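Morning, 8:20. Started on the play kitchen set. It has been in the Rodia crate since the move and I had put off sorting it through most of the fall. The aim for the day was modest: get the pieces out, settle what each one is called, and write an inventory sheet that would let another person put the same pieces away in the same crate.

The naming is the part that takes time. The old sheet was typed in a hurry and uses "dish" for four different things. It also has "container, green," which could be at least three pieces in this set. I crossed out both words and made a rule that a piece gets a name from its use in a real kitchen first and its color second. So colander, green. Plate. Pot, black. Cup, blue. If the piece is food, the food comes first and no color is given unless there are two of the same food. By that rule the ketchup is "ketchup bottle" and needs nothing else, even though the cap is a different color from the body. I had written "ketchup, red" at first and removed it.

The second rule concerns small parts. Anything that comes off gets its own line. Caps are a problem here. I have not decided if the caps on the bottles are meant to come off, and I did not force them. They are down as "cap, attached" with a query.
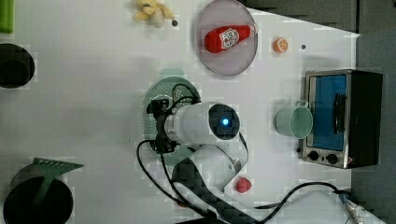
Ketchup bottle on the plate, orange slice to the right of it, black pots at the left.

The plate and the ketchup bottle were recorded together as a pair. The bottle is about as much as the plate will take on the diagonal, and I wanted that noted. In the crate they will be packed separately, plate flat and bottle upright in the corner. The kitchen scale is not much good at low weights, but it gave the same reading for the bottle on every try, so I entered it.

The colander has a tab for a handle, which the old sheet does not mention. I went back and forth on whether "strainer" was the better word. A strainer in my kitchen drawer has a mesh and a long handle. A colander has punched holes and you set it in the sink. This one is perforated, so colander it is. I put "see also strainer" in the notes column for anyone who looks under S.

The spatula is green plastic with a slotted head. It is a turner by the strict definition, and the Sartori form I use for the sheets has a tick box for turners and none for spatulas. I ticked turner and wrote spatula next to it. The form also asks for "heat rating," which I left blank for the whole set. It is a form meant for real kitchens and a third of the columns have no bearing on toys. I keep using it because the column widths fit the words I need and there is a pad of 200 in the drawer.

10:50. Checked the food. Banana first: pale yellow, made as a bunch. The old sheet gives "bananas" in the plural and leaves the quantity blank, and I see why. A bunch is one piece, it cannot be divided, and it should be entered as one. I wrote "banana bunch, 1 pc." The orange is entered as a slice. It shows the cut side and the rind, and I considered "half orange," which is closer to how you would ask for it at the table. The trade word on the original packing list was slice, so I kept slice and added half in the notes. The strawberry has its leaves on. No query.

Stopped for coffee and to find a better pencil. The form does not take ballpoint well on the first sheet of a pad.
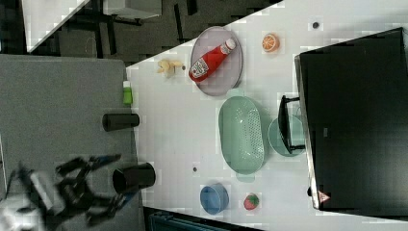 DRINKWARE AND SMALL BOTTLES

This is the category with the most doubt in it. Two black cylinders, one larger than the other, both lying on the gray surface beside the white table. The old sheet has them as "tins." I would call them cups, or beakers at a stretch, and the larger has an open end facing the tabletop. A pair in two sizes suggests nesting. If they nest they should go in the crate as one unit and save the room, but I had not tried it at this point and entered them on separate lines: cup, black, small; cup, black, large.

The green bottle has a white cap. It is well short of the ketchup bottle and I could find no reference to its contents on the packing list. Possible entries were dressing, dish soap, juice. I rejected all of them and wrote "bottle, green, small." A wrong guess is worse than a plain name on a sheet of this kind, since the guess gets copied forward for years. That is how "container, green" survived.

The blue piece beside the strawberry gave me the only real argument with myself of the day. From one side I read it as a cup, and from above I could make a case for a bowl. The rule I finally used is proportion: if it is at least as tall as it is wide, it is a cup. I left the line in pencil with the word "blue" and a dash, and will measure it before the sheet is copied out. There is also a green piece close to the stand of the monitor that I had down as a bowl and then doubted for the same reason. Same treatment. Measure, then name.

I should have bought a better ruler at Gumadier when I was there for the crate labels. The one in the drawer has lost its first few millimeters to wear, so every reading has to start from the 1 cm mark and be corrected afterward.

Packing order, as worked out on the back of the sheet:
Pots at the bottom, larger one first.
Spatula along the long side of the crate.
Plate flat on top of the pots.
Colander over the plate.
Cups and the small bottle in the gap that remains.
Ketchup bottle upright in the corner.
Food last, in the cloth bag.

The food goes on top so that the banana bunch is not pressed. Its curve takes up more space than its weight would suggest, and in the last packing it was under the pots.

1:15. Lunch. Afterward went over the white tabletop with the eye only. There are small dark spots in it which I first took for crumbs when I was looking for loose parts. They do not belong to the set, and I made a line on the sheet to say so.

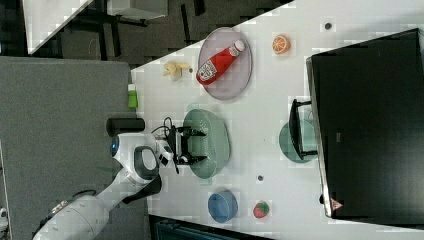
Dravside, November

Evening, 9:40. Copied the sheet out clean. It runs to 20 lines, including the queries and the notes about caps, and fits on one side of the Sartori form if I write small. The names now in use are plate, ketchup bottle, banana bunch, orange slice, strawberry, colander, spatula, pot, cup, small bottle. The blue piece is still a dash.

One correction to the morning. I had the plate down as gray. By the window it looked gray with some pink in it, and later I would have said lavender. The color column has room for two words, so it now reads "gray-pink" with a question mark. I will look again in daylight with the shade up. If it still will not settle I will drop the color, as there is no other plate of that size to confuse it with.

The green pieces need the opposite treatment. There are several of them and the word green does nearly nothing to separate one from the next. I tried light, mid and dark and could not apply them the same way twice. Use first, size second, color last, for the greens only. Rule added at the foot of the sheet.

Still open: the blue piece, the bowl by the stand, the caps, nesting of the black cups. Crate label not written until those are closed. Ruler to be replaced. Pencil left in the drawer with the pad.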